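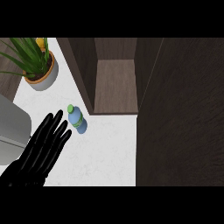 Work in the reporting period centered on the simulated cell for the Morivow hand at the Flokstead site. The cell is the software copy of the physical bench, and all changes to hand settings are tried in it before they are applied to the hardware. At the start of the period the finger joint limits in the simulation still followed the supplier's drawings and did not match the hand as installed. These limits have been measured again on the bench and entered for every joint. The kitchen counter layout is now the standard check after any change: the hand is brought in open, with the fingers slightly spread, toward a plastic bottle with a green cap lying on its side on the white countertop. A bottle in this position is a demanding target, as the fingertips must come close to a hard surface without pressing on it.

Setup and calibration

The calibration routine was rewritten and now takes 18 minutes, which allows it to be run at the beginning of each shift. It covers the zero position of each finger, the wrist offset and the contact settings between fingertip and counter. The earlier routine required an operator to enter the wrist offset by hand – a step that caused several faulty runs in the previous period. The value is now read from the Skirkico controller and stored with the run record.

A total of 154 check runs were started after the new routine was introduced. Of these, 144 were completed without an operator stop. The remaining runs were halted by the contact limit, in most cases with the thumb, and the logs have been kept for review.

Maintenance of the physical hand

Two finger tendons were replaced and retensioned. The wrist connector was found to be worn and has been exchanged for the locking type. Following each repair, the joint limits were measured again and the simulated cell was updated the same day. The maintenance log is now held in Mushi together with the settings files. Entries made before June have not yet been transferred.

Open items

Delivery of the spare wrist motor is late and no confirmed date has been received. The thumb tendon remains within tolerance but shows more slack than the others, and it will be inspected weekly until the spare set arrives. Approval is requested to move the unspent travel allocation to spare parts. The revised budget table is attached as Annex B.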